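Fastondale Neighbours Help Board
Money, bills and buying

One earbud died, is it worth repairing or should I ask for refund?

Posted by quietkettle

Hello everyone. I bought wireless earbuds from an online shop (Iltard) in July and now the left one has no sound. The case charges normally and the right one plays well. I paid 85 dollars for them. I would like to know what I can ask for before I write to the shop, as my English letters are sometimes too polite and then I receive nothing.
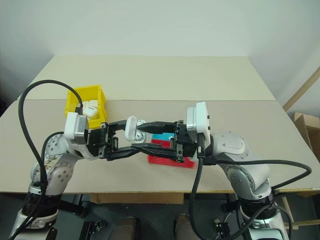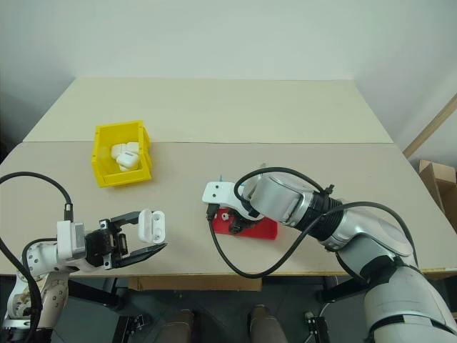
Page last changed: Oct 3, 2020

More details, as one person asked me by message. I have cleaned the mesh with a dry toothbrush. I have made the pair forget my phone and connected it again, and I also tried with my sister's phone and with an old laptop. Always the same result, the right one plays and the left one is silent. The left one does show the small light when I put it in the case, so it is receiving some power, I think.

The shop has a page about returns, but it speaks only about things you return in 2 weeks because you changed your mind. About things that break later it says "contact the manufacturer". The manufacturer is Vernus and on their site I found only a form with a box for 400 characters. I wrote to them already and I have received an automatic reply with a case number.

I still have the box and the order email. I do not have the little paper that was inside, I believe it went out with the recycling. Is the little paper important? And is there somebody in Fastondale who repairs such small things for a fair price? I asked in the phone shop near the station and the man said he does only screens and batteries of telephones.

Thank you for reading, and excuse me for the long message.

sloweddy

Don't bother with the little paper. The order email is your proof of purchase, print it or save it as a file in case your mailbox gets cleaned.

On the main thing, I would write to the shop and not to the manufacturer. Your agreement is with the place that took your money. I had the same with a kettle two winters ago. The shop told me three times that I must speak with the factory, and I answered three times that I had not bought it from the factory. At the end they gave me the refund. It took patience, but it did not take any lawyer.

What helped me was to keep the letter very short. If you write a long story, the person who reads it will answer only the easiest part of it. Mine was nearly like this:

"I bought this item from you on (date), order number (number). It has stopped working in normal use. I have tried the steps in your help page and the fault is still there. I would like a replacement or a refund. Please tell me which one you will arrange and how I should send the item back. I look forward to your reply within ten days."

You can see there is no "sorry to disturb you" and no "if it is possible". I also am not born in English and I know this temptation very well. To be short is not rude here. Put "Kind regards" and your name at the end and it is polite enough.

Some more small advice:

Write in one single email thread, so that all the history stays together. If they phone you, write an email afterwards where you repeat what was said, and ask them to confirm.

Do not send the earbuds before they give you a return number. My neighbour sent a hair dryer without one and it was in a warehouse for months with no name on it.

Write down the serial number first, and make a photo of it. On many models it is printed inside the lid of the case or under it, in grey letters so small that I needed my reading glasses and the light of the window. Send back the case with both earbuds, also the one that works, unless they tell you something different.

If they offer you a voucher for the shop, you may say no. I do not say that vouchers are always bad. If you buy there often it can be the fastest way. But read if it has an end date.

If they refuse in writing, keep this refusal. The consumer office for your state or province will want to see it, and their form is free of charge. I have never needed to go so far, so I cannot tell you how long they take. The rules are not equal everywhere, and I am speaking only from my own cases.

harbour_mouse

just buy new ones, life is short. mine were 2 for 1 at the market and they sound fine

tin.whistle.787

I will answer only the part about repair, as sloweddy explained the shop part well.

Earbuds of this kind are usually glued. You can open one, but to close it again so that it looks the same and stays shut is another matter, and the battery inside is very small and should not be pierced. I have repaired radios for most of my life and I would not open one for a friend, to be sincere. Also, if you open it, the shop has a good excuse to refuse you. So please finish with the shop first.

There is a repair bench on Sveinbjörnsson Street, behind the library, where they look at small electrical things. I do not know if they accept earbuds. They do lamps, toasters, sewing machines and such. You pay what you like for the work and the real price for the parts. It is better to call before going, as the opening hours on the door were not correct the last time I passed.

Before everything, try one more thing. Leave both earbuds in the case on the charger for a full night, then do the reset from the manual of your exact model. On some models you hold a button on the case, on others you press both earbuds together. If you no longer have the manual, search the model number with the word "manual" and choose the result from the maker. Look also in the phone settings under accessibility, there is a slider for left and right balance. My wife's was pushed fully to one side and we had blamed the headphones for weeks. In your case three devices gave the same result, so probably it is not this, but it costs nothing to look.

When you throw an old pair away, please do not put it in the kitchen bin. The recycling depot has a box for small electronics at the entrance.

quietkettle

Thank you to all. I have looked at the balance slider and it is in the middle. I did the reset this morning after a night of charging and the left one is still silent, so I have sent the short letter to the shop with "Kind regards". I removed one "sorry" before sending. I will write again when they reply.

We use cookies to remember your login and your text size. By continuing to use this site you accept them. OK | Read more

Contact the board | Copyright Fastondale Neighbours Help Board | Back to top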